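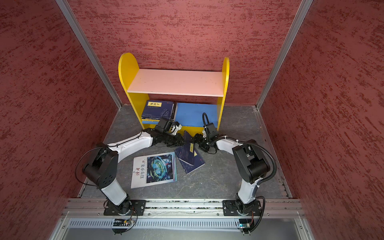 About Ronarari

Ronarari is a small reading room and book exchange in Demberg. We opened in September with 26 books and 2 shelves, which Nabila Tarigan carried from her own apartment. Today we have many more books, but the idea is the same: a child or an adult comes in, takes a book, reads it here or at home, and brings it back when it is finished.

Our furniture is low and small, so that young readers can reach everything without help. We like bright colors, yellow most of all. Books may stand or lie flat in a stack — we are not strict about this. We ask only that the heavy ones stay at the bottom and that the title can be read.

We keep books in English, Indonesian and Chinese. The Chinese part grew thanks to the Wijaya family, who gave us 30 books when they moved to Tametia. If you read in another language and cannot find it with us, please write to us and we will search.

How to join

Membership is free. You may borrow up to four books at one time. Children under seven should come together with an adult.

Every afternoon at 4 we put the books back in their places. Everybody who is in the room at this hour is welcome to help, and many children like this part very much.

Nabila answers all letters herself, so please give her a little time.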